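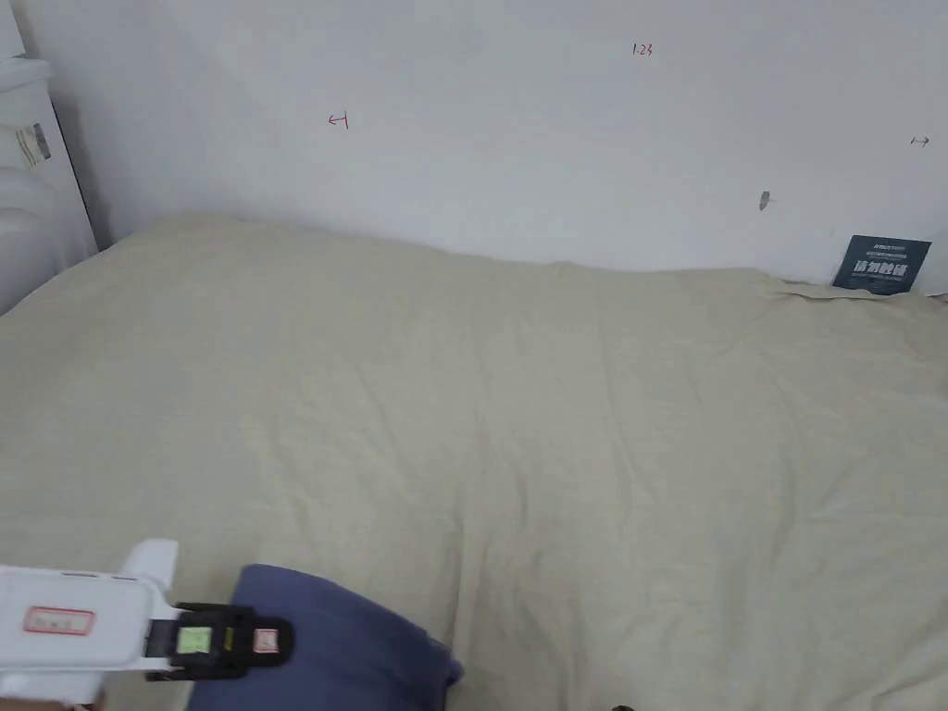
Music > Ketine Sessions > Taking part > FAQ

Ketine Sessions: frequently asked questions

Last updated 15th April

What are the Ketine Sessions?

A songwriting programme for people who want to write about something hard: bereavement, addiction, prison, illness, family trouble. You work with a tutor, write at least one finished song and record it. The programme is run by Pusadano, a small music charity, and takes place at the Petridis Rooms.

Do I have to be religious?

No. Pusadano was started by people from a gospel choir and some of our tutors write worship music, but we don't ask what you believe. Some people write about their faith and some write about losing it. Both are fine.

Do I need to be able to play or sing?

No. If you have words and no tune, the tutor will help you find one. If you would prefer somebody else to sing your song, we can usually find a singer, though we ask you to be in the room when it is recorded.

What kinds of music can I make?

Whatever you listen to. Rap, folk, country, gospel and spoken word over a beat come up most often. We can't record a full drum kit. Electronic drums and programmed beats work well in our room.

How long does it last?

Each course is 11 weekly sessions of two hours. The first few are spent writing, and recording takes up the last 2. If you miss a session, tell your tutor and you can normally make it up with another group. If you miss four we will ask whether you'd like to move to a later course.

How much does it cost?

There is no charge to take part. Travel can be paid back if you keep your tickets and hand them in by the end of the course. We can't pay for taxis unless this has been agreed beforehand.

Who will hear my song?

You decide. At the end you get a copy of the finished recording and a form with three boxes: keep it private, share it with the group, or let us put it on the Ketine listening page. You can change your mind later by emailing the office with your name and the title of the song. Taking a song off the page can be done in a day or so, but we can't call back copies that people have already downloaded.

Who owns the song?

You own the words and the tune. If you wrote it with somebody else, including a tutor, the two of you sign a split sheet before recording. Our tutors take no share unless they have written part of the melody or lyrics, and they have to say so at the time.

Can I use a beat I found online?

Only if you have a licence that covers release. "Free for non-profit use" often doesn't allow streaming, so read the terms and bring a printout. Otherwise your tutor can make one with you.

Can I name real people in my lyrics?

Think carefully about it. If a song accuses a living person of something, we will not put it on the listening page with the name left in. You can still record it and keep it.

What if I get upset during a session?

It happens often. You can step out, stop for the day or carry on, and you won't be asked to explain yourself. Tutors are musicians and are not trained counsellors. They have a list of local services and can help you make a call if you want one.

Is there a live show?

Yes, in June, at Numuvura. It holds 500 people and last year's was not full. Performing is optional. Each act gets one song, and backing tracks must reach Otakar Krajčí, who runs the sound, a week before. Please send WAV files. Put your name in the file name.

How do I apply?

Fill in the short form at the front desk or ask for it by post. There is a waiting list and places are offered in the order forms come in. If you are under 18 a parent or guardian has to sign as well.

Comments

dell_r
Did the course last spring. The bit about split sheets is worth reading twice, me and my cousin didn't do one until the end and it caused a row.

Marian
Can you bring your own guitar or do you have to use theirs?

Ketine office
Marian, bring your own by all means. There are two acoustics here to borrow as well, one of them strung left-handed.

Tobes
Is the listening page down? I get a blank screen on my phone but it loads on the laptop.

Ketine office
Thanks Tobes, we've had the same report from someone else and it is being looked at.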